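Section 4: Making the bed and putting the long pillow back

Read this section before the first change of bedding in a Garkex room. The order is the same for the Prosser single and the Dristov double. Item numbers are in the parts list; the fitted sheet is 1527 and the long pillow cover is 3491.

4.1 Clearing the bed

1. Take off anything that isn't bedding. Magazines, toys and clothes go on the sofa or a shelf.
2. Lift the quilt away in one piece and check the folds for small items.
3. Set pillows and bolsters aside. Keep bolsters with a string or tassel away from the zipper of the quilt cover.
4. Leave the fitted sheet on until the top is bare.

Caution: Do not drag the quilt off by its label. The stitching there is light.

A patterned sheet in pale beige hides creases from the doorway but not from the side of the bed, so smooth it from the wall outward before the quilt goes back.

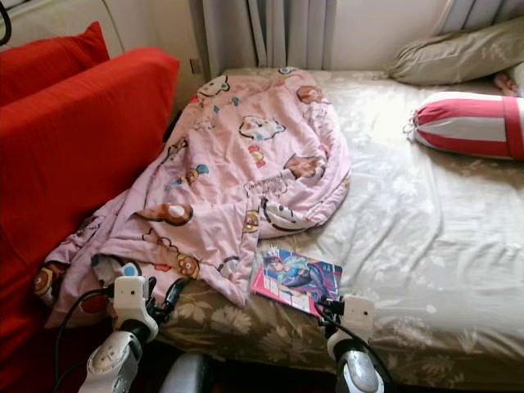 One reader of the last edition wrote in that smoothing from the wall never worked for her - she pulls the two far corners tight first, then the near ones, and only has to run a hand over the middle once. Either method is fine if all four corners end up under the mattress.

4.2 Putting the quilt back

5. Find the two top corners of the quilt and shake it out over the foot of the bed.
6. Draw it up to the pillow. Let the same amount hang on each open side.
7. Lay the bolster across the bed in front of the pillow.

Note: If the quilt has bunched inside its cover, open the zipper and reset the corners first. Gritness covers (388) have ties inside for this.

4.3 The long pillow

8. Shake the pillow by both ends until the filling is even.
9. To set it down while you work, fold it once and lean it on something clean, such as a mattress stood on its side.
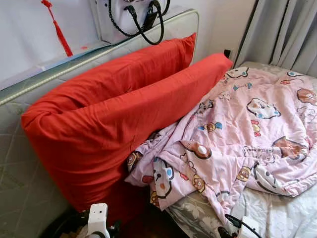 Fig. 2. Long red pillow, folded, against a quilted mattress.

10. Unfold it before you put it away - a fold left in overnight takes a long time to come out.
11. Close the cover fully and turn the zipper toward the wall.

Caution: Move bags and other loose items off an upright mattress before you lower it.

For washing, go to Section 5.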